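Skilmont Hand Set (pair)
Brultemico / Teaching tools / Skilmont

In stock: 4 sets
Next batch: October
Page updated September 28, 2021

Two hand-held grippers, left and right, for showing a robot a job with your own hands. No arm needed while you record. Pick them up, do the task, put them down, do it again. Fingers on the tool match the fingers on the Nurkov arm end, so what you squeeze is what the arm squeezes later.

What's in the box
2 grippers, black, left and right
2 marker plates, white with black dots, fitted
2 cables
Spare finger pads, one pair
Spare eyelets, small bag
Allen key (please dont lose it, odd size)

Weight 482 g each with plate, without cable.

Good for table jobs. Dishes, sponges, cups, folding, sorting small parts. Soft things are where it earns its money, you feel the foam give and ease off. With a joystick you never get that. Customers doing remote control with the Cuypers desk unit tell us they still use it for the big slow moves and swap to the hand set for anything squashy. Fine by us, both save to the same file type.

Sponge and dish rack, on a plain wood table: 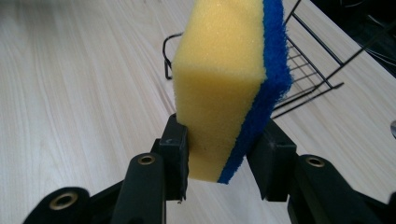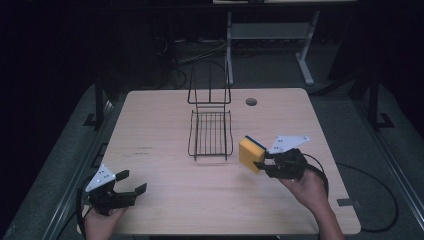
Setup, short version. Plates on, screws snug, not tight. Plug in left, then right. Wait for both lights. Hold the two tools apart and level, press start, open and close each one fully. Now record. If the left shows up as the right you plugged them in backwards, unplug and start over.

Keep sleeves off the plates. Wipe the dots with a dry cloth only, alcohol takes the print off (we found out). Leave slack in the cables, enough to reach the far side of the table without a tug.

Finger pads: rated for over 2000 grips, then check for wear. Shiny pads slip. Swap both at the same time. Pads are sold in pairs, see Parts.

Works with: Nurkov arm end, current and previous. Cuypers desk unit with the new firmware. Older Cuypers boxes no, sorry, the plug is differnt.

Not included: table, tracking camera, laptop.

Lead time is short if we have sets on the shelf. Repairs go to Eckhard Nolte, put the serial number in the subject line or it will sit. Quotes and school pricing, Virgil Dumitrescu. Loan set avaliable for short trials, you pay shipping both ways.

Returns accepted unused, plates still in film.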